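Subject: Re: [tableware-swap] Orange-handled flatware and the blue trays
From: Venla Saarinen
Date: April 20, 2025

Replying to the list so everyone has the same information. Mikuš wrote:

> I can take a set of the Lorik flatware if there is still one going, and a tray
> with it. Before I drive over to Trallutgate I have a few questions. Are
> the handles the same orange on all the pieces? Is the tray big enough to
> carry a dinner plate and a glass together? My mother eats in the front room
> now and I am tired of making two trips. Also, is the cactus part of the
> lot or was that a mistake in the list? I have a cat.

Yes, there is still one going. Tray, plate, glass, flatware and plant, all on the table:

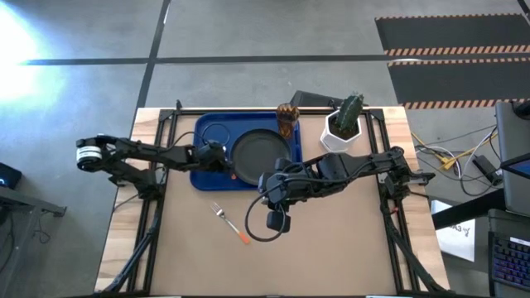
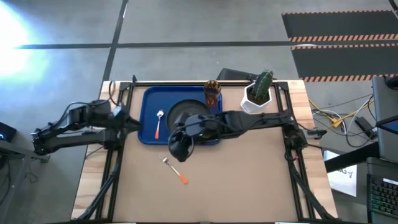

I'll start with the handles. They came out of one box and I have always used them as one set, but they have been through a lot of washing and I wouldn't swear that every piece matches. The fork lying below the tray is typical of the orange, and the handle on that one is orange. One of the knives has a nick near the tip. I will put it in with the rest and you can throw it out if you don't want it.

On the tray, it depends on the plate. The dark gray one goes on it with room left over on the left side for flatware. I kept the glass off the tray, up by the corner, and that is how I would do it at home too if the glass is full. The glass is heavy for its size and it slides if you tip the tray going through a doorway. A damp cloth under it helps. My own rule is plate and flatware on the tray, drink in the other hand, but I don't have stairs.

The tray is plastic and it does scratch. Please don't cut on it. It can go in the dishwasher on the top rack. I put one on the bottom rack last August and it came out with a bend in it, so now it rocks, and I have kept that one for seedlings. The tray you would get is flat.

The cactus is in the lot if you want it, planter included. With a cat I would leave it. The spines are short but they come off in your fingers and they are hard to find afterward. Plura has already said she will have it if you don't, so tell one of us by Wednesday. It wants very little water. The white planter has no hole in the bottom, so go easy — a couple of spoonfuls is plenty.

What is left after Mikuš's set:

4 soup spoons, plain steel
3 side plates, dark gray, one with a chip on the underside
2 amber glasses, same pattern as the one on the table

These are all free to list members as usual. If you take the side plates please take all of them, I don't want to be left with one.

Pickup is from the back door at 835, not the front. The bell doesn't work so knock, and give me a minute to get there. Evenings after six are best. If I have to be out I can leave a box on the step, but only if you write first and say when you are coming — the last box sat there overnight and got rained on.

Mikuš, bring something to wrap the glass in. I am out of newspaper.

Venla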